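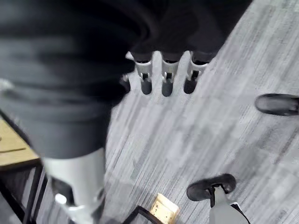 Does the Ultesdale stand need to be bolted to the floor?

Only if you hang shelves on it. Used as a plain divider or a backdrop, the panel stands on its own foot, on carpet or on a hard floor, provided the floor is reasonably level.

Ultesdale Display Stand, tall
By Stikley

Every shop has a corner where nothing sells. We can't fix the corner, but we can stand something good-looking in it. The Ultesdale is a tall wood-faced panel for showrooms, lobbies and trade booths, with an optional narrow post that goes beside it when one upright looks lonely.

The panel comes in warm brown only. We offered a gray one until March and sold very few, mostly to people who then called to ask about the brown. A thin black strip runs along the edge to take the knocks from carts, strollers and the vacuum cleaner. It can be replaced without taking the panel down.

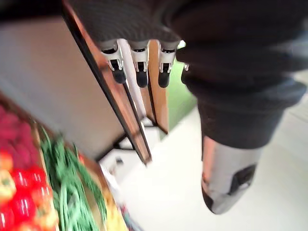
Ultesdale panel and narrow post in warm brown, with black edge strip.

What you get
Panel with edge strip fitted
Black foot
16 screws
2 spare foot pads
Hex key, which you will lose

The post is sold separately and matches the panel. So does the Ko table, if you have already started down that road.

Putting it up
Allow two people and some 200 square feet of clear floor, more if the two people are married. Lay the panel face down on a blanket, screw the foot on, then walk it upright from the foot end. Don't tighten the screws all the way until it is standing. The instructions have drawings, and the drawings are better than they used to be.

Care
Dry cloth for the face, damp cloth for the foot. Spray polish leaves a bloom on the finish that comes off in a week or so, during which you will have to look at it. Keep the panel out of strong sun if you plan to add a post later, or the two will never quite agree on what brown is.

Shipping
Flat, in one long carton. Measure your elevator. Orders placed before 29th May ship with the older Midia bracket, which fits the same holes and looks a little plainer.

Returns accepted unassembled, in the original carton.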